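Home Forums > Soft Furnishings > Chairs and Cushions

Thread: Round seat cushion on a curved-back chair – ties or no ties?

lina_kh
I have a dining chair with a tall curved back in gray fabric and a black metal frame. The seat gets a loose round cushion, and it slides forward every time someone stands up. I bought a set of 4 Birero covers in April, white with a black print, and I like them, but they came with no ties and no non-slip backing.

Two questions. Do I sew ties on, or put something grippy underneath? And how do you all store the spare covers? Mine live in a drawer and come out creased.

hemline_6
Ties need something to tie to. On a shell back there usually isn't a rail in the right place, so you end up running them around the frame under the seat, and they show. I would use rug underlay. Cut it an inch smaller than the cushion all the way around.

Jihad Akl
I disagree on the underlay. It works for a month and then it picks up lint and stops holding. I put two strips of hook tape on the seat of mine and the loop side on the cover. The cushion still comes off for washing.

hemline_6
Hook tape on an upholstered seat will pull the fabric. Fine on wood or plastic, I wouldn't do it on gray felt-type stuff.

Jihad Akl
Depends on the fabric. Mine is a tight weave and it looks the same as the day I bought it.

kotov_chair_owner
For storage, don't fold. I roll or twist mine. Folding puts one hard line across the middle and on white it shows from across the room. A loose twist gives you lots of small wrinkles that drop out when the cover is stretched over the foam.
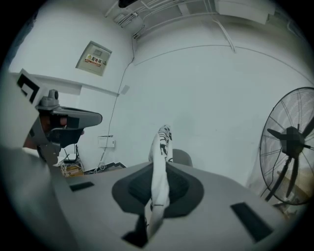

White cloth with a black print, twisted up narrow.

lina_kh
I can try twisting. Won't the print rub, though? The label on mine says wash inside out, and I assumed that was for the black.

kotov_chair_owner
I haven't had any rubbing. Leave it loose and don't wring it.

patchbox
I would not twist printed cotton for long storage. A few days, fine. For a whole season roll it around a cardboard tube, print side out. I keep 10 covers that way on one closet shelf and the only ones I iron are the linen ones.

hemline_6
Agree with patchbox. Tube every time.

Lina, what size is the print? A small all-over pattern hides creases well. A large one with white space between the motifs doesn't.

lina_kh
Large. Big black flowers, the chrysanthemum kind, with leaves and buds scattered in between. I'm Lina Khasawneh on the Ezzat pattern board too, if anyone there has done a round cover with a print like it.

patchbox
Then centering matters more than creases. On a round seat the eye goes to whatever bloom is nearest the middle. Set the cushion down and look at it from directly above before you fasten anything. From the front of the chair you only see the near half.
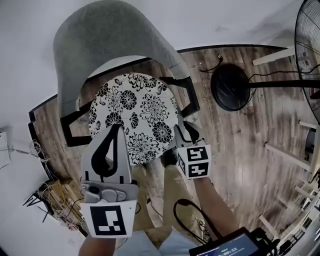

Re: Ties or no ties – what I ended up doing

lina_kh
I went with the underlay, cut smaller than the cushion like hemline_6 said. Two pieces, one on top of the other, because a single layer still crept a little. Cost less than the hook tape and I can throw it out if it gets linty.

Jihad Akl
It will get linty. Rinse it under the tap and let it dry flat, that buys you some time.

lina_kh
Will do. The spare covers are on tubes now. I used the ones from Celleo wrapping paper, and they had to be trimmed to fit the drawer.

hemline_6
Did you leave the zipper open or closed on the spares? I leave mine open so the teeth don't press into the print.

lina_kh
Closed. I'll open them tonight.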